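Bultstead Community Help Board > Small Shops & Counters > Solved

Snack counter display: bars keep sliding, stand wobbles, glare on the register side

Opened by Rostyslav Polishchuk
Feb 26, 2025
24 replies · 300 views · 2 shares

Hi all, posting this as a running log so whoever takes over the snack counter after me doesn't have to figure it all out from scratch. I'll keep adding to it as I try stuff. If you've got the same kind of clear acrylic stand (the tiered one, with the steps), please jump in!

What's going wrong

Three things, and I can't tell if they're related. First, the candy bars on the top step creep. I put them down straight in the morning, and by lunch one of them is hanging over the step or has dropped down onto whatever's below it. Second, the whole stand rocks a tiny bit when somebody reaches across it. Third, people standing by the register tell me they can't read what's on the shelves, they just see light bouncing back at them.

The counter is the brown one by the side door at Madlow, the one we moved over in December. Before that the same stand sat on the old counter by the window for ages and I never had a single complaint. So my first thought was that the tabletop isn't level.

Try 1: leveling the table

Borrowed a level from Rasmus Lūse and checked both directions. It was off front to back, not by much, but you could see the bubble sitting to one side. I folded some cardboard and stuck it under the two front legs and got it dead center. Felt very pleased with myself, went home.

Next day, bars still creeping. The rocking was a little better, though, so the cardboard stays for now. I'll get proper feet for the legs at some point.

Try 2: cleaning the stand

Rasmus asked when I'd last washed it and, um. Took everything off, washed it in the sink with dish soap and lukewarm water, dried it with a soft cloth. Please don't use window spray on these, I clouded one years ago doing exactly that and it never came back. There was a sticky patch on one of the lower steps and a lot of dust underneath. While it was upside down I also found that one of the little clear rubber bumpers was missing from the bottom. So there's my wobble! Ordered a sheet of 20 stick-on bumpers from Kumine, pulled off the old ones and put new ones on every corner so they'd all be the same height.

Rocking is completely gone. I leaned on it, I bumped it with my hip, nothing. Marking that part as fixed.

The creeping got worse, if anything. Clean acrylic is slippery, and a candy bar wrapper is slippery, and I'd been putting them on there and expecting them to stay put.

Try 3: moving things around

This is the one that took the most fiddling. I'd been standing bars up on their long edge, leaning on each other, so I could squeeze in more. Looks great for ten minutes. Now the Snickers go on the highest shelf lying flat, end to end, following the line of the step. With the name facing up you can still tell what they are.

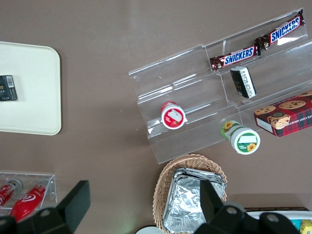

The round stuff was the other headache. Anything shaped like a can wants to roll if you lay it on its side, so if you do lay one down, turn it so the end faces the customer, and check it when you walk by. I'm still going back and forth on whether to stand those up instead. You lose the picture on the side, but you gain a tin that stays where you left it. Opinions welcome.

Cookie boxes are too heavy and too wide for the upper steps, so I keep those to the side. Foil trays live in the wicker basket in front. They used to be stacked straight on the table and they'd slide all over the place every time someone set a bag down, and the basket fixed that in one go. Best thing I've done to this counter, and I already had the basket at home.

Try 4: the glare

Turned the stand so the steps run at an angle to the edge of the table instead of square to it. From the register side it's easier to read now, but from the door you still get a bright streak or two. I think the rest is just the ceiling light, and I'm not climbing up there to mess with it. If anybody has put a matte liner on one of these, did it stay flat? Did it look cheap?

Where things stand

Wobble: fixed, new bumpers.
Creeping bars: fixed as long as they're lying flat. Two days with no runaways.
Glare: better, not gone. Leaving this part open.
Cardboard under the table legs: still there, don't kick it out when you mop!

Update from Rasmus Lūse: Cut a strip of thin clear shelf liner for my own stand and it holds everything, even the slippery wrappers. Wash it first, let it lie under a heavy book overnight, then trim it a hair narrower than the step. I have enough left over for yours, so I'll drop it at Madlow next time I'm over.

Reply from Rostyslav: Yes please! I'll try it on the top step first and report back here.

Status changed to: Solved (glare still open)

Contact the board · © 2025 Bultstead Community Help Board · Back to top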